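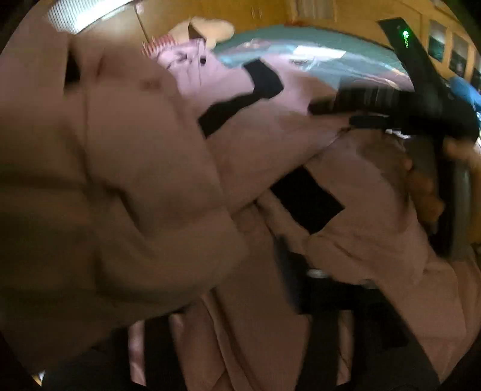 Frequency capping across channels: speaker notes

Slot is after lunch, second room. Slides 1 to 14, demo dropped. Questions at the end only.

Slide 1. Title

Say who I am and where I work (Bolar, measurement side, not sales). The talk covers how a frequency cap is set, how it fails when a campaign runs on more than one channel, and what we changed on the Nosetton account. It doesn't cover creative wear-out. There is a separate session on that.

Slide 2. Terms

Read these out, as the room will be mixed.
Frequency: the number of times one person is served an ad in a set period.
Cap: the upper limit placed on that number by the buying platform.
Average frequency: impressions divided by reach. This is the figure that goes into most client reports.
Effective frequency: the range in which we think the ad does its work. Varies by category and by how well known the brand is.

Slide 3. The average hides the shape

Chart is the distribution for the Nosetton autumn campaign. Average frequency was 6, which matched the plan, so it was signed off without comment.
Point at the left-hand bar first. The largest single group saw the ad once. Then point at the tail. The heaviest group saw it 31 times or more.
Leave the chart up for a moment before going on. People need time to read the axis labels.

Slide 4. Where the tail came from

Each platform applied its own cap correctly. We checked the logs. The caps were set per platform, per week, and the campaign ran on video, display, audio and catch-up television. A person who used all of them could receive the full allowance from each.
Second cause: the cap on catch-up television was applied per device. A household with several devices multiplied the allowance again.
Third cause: browsers that clear identifiers. The platform treats the returning browser as a new person and restarts the count. This also inflates reported reach, so both numbers in the average are affected.

Slide 5. Why it wasn't spotted

Weekly reports were made per channel. Each channel's frequency looked normal. The combined report was produced after the campaign closed, from totals, using a planning tool's overlap estimate. That estimate assumes the channels are independent of each other. Heavy users of one are often heavy users of another, so the assumption flatters the result.
If someone asks which planning tool, say that most of them handle this in a similar way and move on.

Slide 6. What we could and couldn't join

Odukoya, who run the household panel, supplied exposure records for 208 panel homes with a meter on every screen. Small base. State this clearly before showing any result from it.
The panel can show duplication between channels. It can't be used for sales effect at this size, and it can't be broken down by region. I was asked for a regional split twice during the project. The answer was the same both times.

Slide 7. Matching method

Keep this short unless the room is technical.
Step one, take the exposure distribution per channel from the platform logs.
Step two, take the duplication between each pair of channels from the panel.
Step three, fit a joint distribution that agrees with both.
Step four, hold back part of the panel and compare the fitted figures with what those homes were recorded as seeing.
The fit was acceptable for video and catch-up television. It was weak for audio. Audio exposure in the panel depends on people carrying a device, and compliance drops at weekends.

Slide 8. Setting a shared cap

A shared cap needs one place where the count is kept. In our case that was Stutance, the buying platform already in use for display and video. Catch-up television was moved into it. Audio stayed outside.
For anything bought outside the platform, we subtract an allowance from the shared cap. The allowance comes from the joint distribution in slide 7. It is a rule of thumb and should be called one.

Slide 9. Choosing the period

Weekly caps are the default and are rarely questioned. A weekly cap on a long campaign still allows a large total. We used 2 caps together, one per day and one for the whole flight. The daily cap stops bunching. The flight cap deals with the tail.
Note for people who buy: set the flight cap at the level above the line item. If it is set on each line item it does the same thing as before, which is to say very little. We made this error in the first week and had to restart the count.

Slide 10. Effect on delivery

Expect under-delivery at first. The impressions that used to go to heavy viewers have to go somewhere, and light viewers are harder to find and cost more. Cost per thousand went up. Cost per additional person reached went down.
Warn the client about the first number before they see it. Procurement teams are usually measured on cost per thousand and will raise it.

Slide 11. Effect on the distribution

Same chart as slide 3 with the spring campaign laid over it. The tail is shorter. The one-exposure group is smaller, though it is still the largest. The middle has filled in.
Do not claim a sales result. The spring campaign also had different creative and a price promotion, and the two can't be separated with the data we have.

Slide 12. Limits

Panel base, already mentioned.
Audio is estimated.
Walled platforms report their own counts and we have no independent check on them.
Household and person are treated as the same thing for catch-up television. A cap that is right for a household of four is too tight for each person in it. We have no fix for this.
Outdoor and cinema are excluded.

Slide 13. What to ask for

Ask for the full frequency distribution, per channel, every week. It is available in every platform we use and is normally left off the report template.
Ask at what level each cap is set, and over what period.
Ask whether the count is by device, browser, household or logged-in person.
Ask how the overlap between channels was worked out, and get the answer in writing before the campaign starts.

Slide 14. Questions

Likely ones, with short replies.
What cap should we use? Depends on category and flight length. I won't give a number from the stage.
Does this work on a small budget? The separate caps matter less if only one channel is bought. With a small budget, buy fewer channels.
Will the method be published? A write-up is planned for July. The code won't be released, as parts of it belong to the panel supplier.
Can it be done without a panel? Partly. Slides 9 and 13 need no panel. Slide 7 does.

If time is short, drop slides 7 and 10. Keep 12 in whatever happens.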